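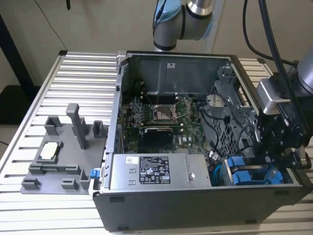
My father-in-law ran a small picture framing shop for most of his life, and when he retired last month he handed me two boxes of paper and a very old family computer and said, more or less, you're the organized one, dear. I am not the organized one! But I said yes, and now I'm trying to work out how other people go about keeping family papers so that somebody can find things later. The computer is past saving, I'm told. The side panel is off, the socket in the middle of the green board has no processor in it, and my nephew says he'd sooner put his effort into copying the old drive somewhere safe. So that part is handled. What I'd love help with is the paper. We have letters, recipes, insurance stuff, school reports, and a thick bundle of letters from the Žukauskas side of the family, most of them in Lithuanian, which none of us read. Where do you start? Do you sort by person, by year, or by kind of thing? I have a dining table and most of the winter.

nkhalaf_selby
10 December 2024

----

papertrail_jo wrote:

Oh, welcome, and what a nice thing to be trusted with, even if it doesn't feel that way when you're looking at the boxes. I did this for my mother's side and it took me a whole winter too, so you've picked your season well.

My way is by person first, then by year inside each person. When a cousin calls she never asks "do you have anything from 1961," she asks "do you have anything of Aunt Vera's." So each person gets a folder, couples share one from the wedding on, and there's one fat folder called Everybody for the Christmas cards and reunion lists.

Recipes I keep apart completely. They get used, and used things get gravy on them.

----

oldharbor wrote:

I'm going to disagree with Jo, with affection, as we've been having this argument on here for years. Please don't sort anything yet! Leave the bundles the way they came. If your father-in-law's mother tied a set of letters together with string, she had some idea in her head when she did it, and once you've dealt them out into folders you can't get that idea back. Write down what was in which box and in what order, put a number on each bundle in soft pencil, and make your list by person on paper or on a computer. You get Jo's system and you still have the original one.

I learned this with my grandfather's letters from Vama. I put them in date order, very proud of myself, and only afterward saw that he'd filed each one with the reply he was answering. It took me most of a spring to match them up again and I'm still not sure of a few.

----

papertrail_jo wrote:

And I'll say what I always say, which is that a list is lovely until the one person who understands the list moves to Arizona. Folders with names on them anybody can use. But yes, all right, keep the tied bundles tied. I'll give you the bundles.

----

mittens_and_mortar wrote:

Can I put in a word for throwing some of it away? I know, I know. But my parents kept every electric bill from 2000 on, and I hauled those things through two moves before I asked myself who they were for. Insurance papers on a car that was sold long ago can go. I kept one bill from each house because I liked seeing the address, and the rest went through the shredder at my sister's office. I felt so much lighter.

School reports, though, keep every one. The teachers' remarks are the best reading in the house.

----

oldharbor wrote:

Agreed on the bills, and I hope you're all sitting down for that. I'd only check with the family before anything from the shop goes. Business papers can be wonderful. Who ordered what, and what it cost!

----

nkhalaf_selby wrote:

You are all so kind, and I've been reading this out loud to my husband over supper. The shop ledgers are in the second box and I hadn't even thought of them as family papers. There's a page where a customer named Griretti paid for a wedding portrait frame in three visits, and my father-in-law remembered the bride's dress as soon as I read him the name. He talked for half an hour.

I think I'll leave the bundles alone and number them, and then make Jo's folders for all the loose things that were just dropped in on top. Is that cheating?

Also, does anyone know what to do about the Lithuanian letters? I counted, and there are 53.

Nadine Khalaf (I sign my name, I can't help it)

----

papertrail_jo wrote:

It's cheating and it's what I'd do. Number the letters before you show them to anybody, and send out copies, never the real ones.

----

birchbark wrote:

Nadine, I read Lithuanian, slowly, with my grandmother's dictionary beside me. Older handwriting can be a bear, but I'd be glad to try two or three and tell you whether they're news from home or mostly weather. In my family it was mostly weather, and who had bought a cow. Send me a message and pick ones with dates on them if you can.

----

nkhalaf_selby wrote:

Birchbark, message sent! I chose one with a pressed flower in it, and I've left the flower where it was.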